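Wrist view blurs when I guide the arm by hand

Rocío Medrano
I'm teaching our arm to pick up a cable by the plug. When I push it through the motion myself, the wrist picture smears. By remote control it's better but slower. Which should I use for 5 demos?

Shirin Kordestani
Remote. Go slow near the plug – that's the part it has to learn.

Firouzeh Bahrami
Either works. Mine is a bit soft too, with the fingers closed and the plug off to the right, and I keep takes like it.

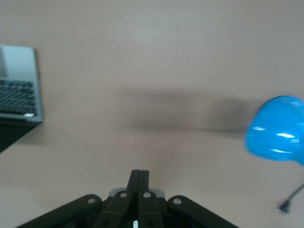

Related: Gripper drifts after homing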